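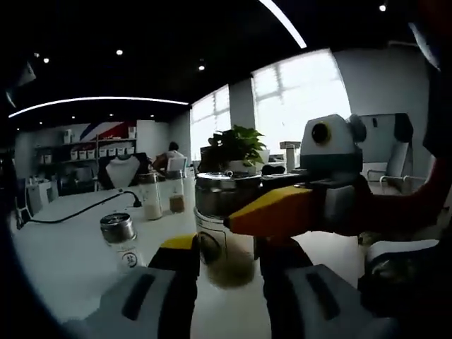 Checked by Ankica Omerović, Monday, January 16, 2023

Winter inspection, chapel murals and tapestries, Plordale

North wall mural
Surface stable: yes
Flaking or lifting paint: yes, small area near the lower left corner
Comment: Same spot as last time and no larger. Do not brush it. Dulce Beltrán will set the flakes down in April.

Apse mural
Surface stable: yes
Salt bloom: light, above the side door
Comment: Gutter outside is still leaking at the joint. Rigoberto Cisneros has the repair on his list — it needs to come before any work on the plaster.

Tapestry, west side
Hanging rail secure: no
Insects: none found
Comment: Two screws in the rail turn by hand. Rail is to be refixed before the next concert. Keep the bench out from under it until then.

Scaffold tower
Wheels lock: three of four
Guardrail complete: yes
Comment: Tagged out of use. Ineke Stevens to order the wheel from Zastham, part 1217.

Lighting
Lamps clear of textiles: yes
Cables taped down: yes
Comment: The spot on the apse gets too warm for its bracket. Switch it off after visits.

Solvents and pigments
Containers labeled: all but one
Cabinet locked: yes
Comment: Unlabeled bottle moved to the metal bin. Data sheets are in binder 6, with the glove sizes written inside the cover.

Exits
Both doors open fully: yes
Comment: South door sticks in wet weather. Planed once already.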